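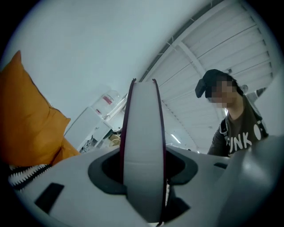 The mustard-orange cushion and the zigzag fabric, with the white wall behind.

Salma Soliman had already moved the big cushion twice by the time I got my shoes off. "Sit on it, lean on it, do whatever you want to it," she told me. "It's the one thing in here I'll never be precious about."

I had come to talk about color, mostly, and how a person who loves it as much as she does ended up with so much white. Her living room on Ludside has plain white walls, white storage, and then, bang, that wonderful mustard-orange. I spotted it from the hallway and wanted one right away.

"People think I'm scared of paint," she said, laughing. "I had a green wall in my last place and I loved it for a month. Then I wanted a rust-colored blanket and it looked awful, and I had to choose between the wall and the blanket. So when I moved here in May I said, okay, the walls stay quiet and I get to play with everything else."

Playing is the right word. She keeps a stack of cushion covers in a closet and changes them when she gets restless, sometimes at 11 at night with the radio on. The orange one has outlasted all the others. She found the fabric at Berrada, a remnant shop she visits far too often (her words), and paid 55 dollars for the piece, including enough left over for a second cover she still hasn't sewn.

"I went in for thread!" she said. "I had a list, and the list said thread. And this was lying over a chair near the register and I just put my hand on it. I carried it around the store for a while pretending I was thinking."

What she likes is the way the color changes over the day. Mornings it leans yellow, she says, and by supper it's close to pumpkin. She tried it with a plain gray blanket at first and found the two of them together a little sleepy. Then came the black-and-white zigzag.

"My aunt looked at that and said, 'Salma, it's shouting.' And I said yes, a little bit! I like a little bit of shouting. The orange is so soft, it needs something with teeth next to it."

I asked if she had a rule for how much pattern a room can take. She thought about it for a good long while, tugging at a corner of the cushion.

"One loud pattern where you sit. If I want another one, it goes on the other side of the room so they aren't arguing. But I break that all the time. At Christmas it's chaos in here."

The white storage took longer to settle. She set aside 2,000 dollars for furniture when she moved and spent nearly all of it on a sofa, so the shelving came later, secondhand, from a seller out in Prultedcombe. Her brother drove it over in his van and they spent an evening arguing over which wall it belonged to.

"He wanted it by the window. I won, obviously. White against white, it kind of disappears, and I can put all my boring stuff in it. Chargers, tax papers, the good scissors that I hide from everybody."

She would still like a proper rug. She has been visiting one at Brikstead, a wool one in deep brown, priced at up to 3,000 dollars depending on the size, and she isn't ready. In the meantime she's cutting the second cover, and this one might get piping in black, or it might get a zipper and nothing else. She got the leftover fabric out to show me and we held the folded edge against the wall, then against my sweater, then against the wall again.

"See, now I want to do curtains," she said. "Don't write that down. My aunt will read it."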